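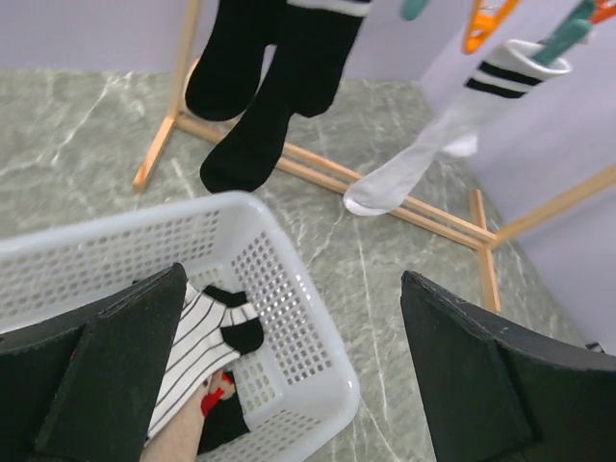
The tenant in unit 12 wrote back overnight that the dryer still stops partway through and that the error shows up sooner than it did last week. Reopening the ticket.

Ticket 711
Site: Sunberg, shared laundry, ground floor
Equipment: Allusum vented dryer, left-hand machine
Reported fault: stops during the cycle, shows F2, clothes come out damp
Priority: normal
Reopened: 24 April 2019

History
The machine was first reported for long drying times. The lint screen was cleaned, a test load finished, and the ticket was closed. That was premature. The test load was small and the machine was cold when it started, so it never ran long enough to show the fault.

Step 1. Power
Unplugged the dryer for ten minutes and plugged it back in. F2 cleared. Started an empty timed cycle on high heat. The drum turned and the air was warm at the door. F2 came back before the end of the cycle. No change.

Step 2. Lint screen and housing
Screen was clean. Washed it anyway with dish soap and a soft brush, because dryer sheets leave a film that water will bead on. Vacuumed the slot under the screen. A fair amount came out, mostly gray felt and one collar stay. Fault still present.

Step 3. Exhaust duct
Pulled the machine out from the wall. The foil duct was folded flat behind it where the dryer had been pushed back too far. Straightened it and ran another cycle. It ran longer this time but stopped with F2 again. Airflow at the outside hood was weak and the flap barely lifted.

Step 4. Outside hood
Took the cover off. The screen inside the hood was packed with lint. A dryer hood should not have a screen at all, and this one looks like a general purpose vent cover. Removed the screen and brushed out the pipe from both ends. The flap now opens fully with the machine running.

Step 5. Thermistor
The Allusum service sheet gives F2 as an exhaust temperature fault, which can mean blocked airflow or a bad sensor. Unplugged the machine, took off the back panel and checked the sensor connector. One of the 2 terminals was discolored. Cleaned it and pushed it back on. The reading was steady on the meter but I don't trust the connector long term.

Test
Ran a full load of wet towels on high. Finished without an error. Ran a second load right after it, while the machine was still hot. Also finished. Towels were dry at the seams.

Reply from Rosenthal parts desk
Sensor and harness are sold together under the Firkesura kit. In stock. Please confirm the serial number on the door frame before ordering, as the plug changed during production.

Update
Serial number sent. Kit ordered. Replaced the foil duct with rigid pipe and put a block behind the rear feet so the machine can't be pushed against the wall.

Still to do
Fit the kit when it arrives.
Check the hood on the right-hand machine for the same screen.
Ask the tenant in 12 to note the time left on the display if it stops again.

Status: open, waiting on parts. Machine is back in use.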